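Workshop tips: recording stitching demonstrations by remote control

Collected by Roscoe Ambrose for the Trelurham bench. Additions welcome, opinions too, though mine are staying in.

I'll say at the start that I am not sold on this. The idea is that a person sits at the console, works the two instruments through a stitch by remote control, and if you store enough of those goes the machine picks up how to do it. The Sterthorpe people talk as if that last part were settled. I've seen it pull off a decent needle pass one afternoon and grab at nothing the next morning. But we are recording anyway, so we may as well record properly, and most of the bad sets I've been handed were bad for dull household sort of reasons.

Before you sit down

Write down what counts as one go. Does it start with the needle already in the jaws, or with the needle being picked up? Does it stop at the last pull or at the cut? Heino Paulauskas and I spent most of February sorting files where he had done one and I had done the other. You cannot fix this afterwards without watching every single one.

Set the chair and the hand controls before you press record, and adjust the arm rests too. People fidget for the first few goes, and the fidgeting goes into the file along with everything else.

Wipe the lenses with a proper lens cloth. Kitchen roll scratches. So does the hem of your shirt, Emerson.

Check both views on the big screen, never the little preview. The preview makes everything look sharp.

Handling the needle and thread

Hold the needle away from its point and away from the very end where the thread joins. Everybody who sews knows this and half of them forget it at the console, where you can't feel what you've got hold of.

Keep the spare thread on one side of the work. When the tips are nearly touching and there's a loop standing up over the jaws and a long tail hanging down past them, it is very easy to catch the wrong strand. A person sees that and sorts it out. I have yet to be convinced the machine does.
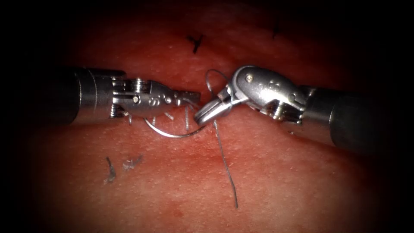 Tails and bits

Decide what to do about cut ends and stick to it. If you clear up between goes, clear up every time. If you leave them, leave them every time. My own view is that you want some of each, in separate batches with separate names, but I was outvoted.

Short dark ends look a lot like a knot on a small screen. If whoever is labelling the recordings has to guess, make them write "unsure". Laine Mets started this and it's the most useful habit we have.

Don't pick up scraps with the instruments while recording. It seems tidy, but you have now shown the machine that stitching includes wandering off to fetch fluff.

Speed

Go at the pace you'd use if no one were watching. Some people slow right down because they think it helps the machine. What I've seen is that you get a slow machine that hesitates in all the places you did.

Pauses are worse. If you need to think, stop the recording and think. A file with a long still patch in the middle should be trimmed or binned, and if you can't decide which, bin it.

Should you keep mistakes? Sterthorpe say yes, as long as the recovery is in there as well. I half agree. A dropped needle picked up again cleanly is worth having. A dropped needle chased all over the place, with muttering, is not.

Light and glare

Wet-looking surfaces throw the light straight back at you. Turn the lamp down further than feels right, then look at the close view again. A patch that has gone white or pale yellow holds next to nothing: you lose the surface under it, and thin pale things like staples are the first to vanish.

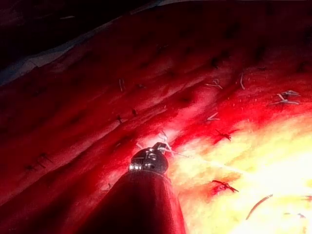
Move the lamp a little and look again before you touch the brightness setting, which tends to make the dark corners useless in exchange for saving the bright one. Reet Rätsep marks her lamp position on the stand with a strip of masking tape. Copy her. Renew the tape when it goes furry.

Don't match the lighting so carefully that every session looks the same, either. We did that with the Quezada set and whatever had been learned fell to pieces when somebody changed a bulb. I was told this was a surprise.

Red on red is hard going. If you find yourself leaning towards the screen to tell a dark mark from a shadow, change the light or change the angle.

How many is enough

I get asked this more than anything. The Quezada set was 2,000 goes and Hindstead was 3,000, and I could not tell you that the bigger one gave the better result. Hindstead had three people who all did the stitch differently and never compared notes. Personally I'd take 25 good ones to look through first, before anybody books the bench for a month.

Watch those first ones all the way through at normal speed. Skipping along the bar hides the jerks. Then get someone else to watch them without you in the room, and don't argue with what they write down.

Keep a few back that are never used for teaching. Put them in a different folder with a dull name so they don't get swept in by accident.

Looking after yourself

Two hours at the console is plenty. After that your hands get lazy and you start making wide, loopy movements, and those go in the file too. Drink some water. Take your rings off, they knock on the controls.

Note who was driving. It isn't about blame. Left-handers go in from the other side on some stitches and it's handy to know why one batch looks back to front.

When it does work

Run it again. Then move the starting position by a finger's width and run it again. I've been called across the room for a great many first successes and rather fewer seconds. If it manages with the lamp moved and a different length of thread, come and fetch me and I'll put the kettle on.

Still to add: storing needles so they don't rust together, and Emerson's way of labelling drives, once he has written it down.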